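Search this site Go

Tunstead Workspace Group - Minutes of the October meeting
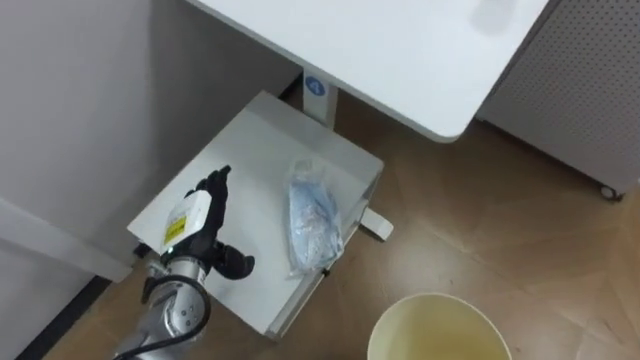 The meeting opened at 2.05 pm. The minutes of the previous meeting were agreed with one correction: under item 4, "Ziditz" should read "Nnaji".

1. Desks and side tables
The white desks stay in their present positions until the floor survey is finished. Small side tables may stand under a desk corner provided the foot bar does not project into the marked walkway. Forkska has quoted 1,058 for replacement tops, delivery included. The meeting considered this high for two tops and asked for a second quote from Ziditz. Marks on desk surfaces are to be tried with a damp cloth before a top is listed for replacement.

2. Bagged items
Items in clear plastic bags are to be kept on side tables and not on the main desks. Bags left without a label at the end of the day go to the stores shelf. A request for lidded trays was deferred.

3. Perforated cabinets
Cabinets on casters are to be parked with the brakes on. Nnaji can supply spare casters from stock - two weeks from order. A limit of 300 was set for this item, to include fitting.

4. Floor survey
Report not yet received. Carried forward.

5. Any other business
The lights at the stores end are still on the wrong timer. Reported again.

Actions
Second quote for desk tops: before next meeting.
Caster order to Nnaji: open.
Walkway tape: to be renewed after the survey.

The meeting closed at 3.10 pm.

Comments (2)

stores_end: Item 2 - does the label need a date, or only a name?

bench4: The September minutes still have the wrong supplier under item 4.

Related items
Minutes - September
Walkway marking: current layout
Furniture request form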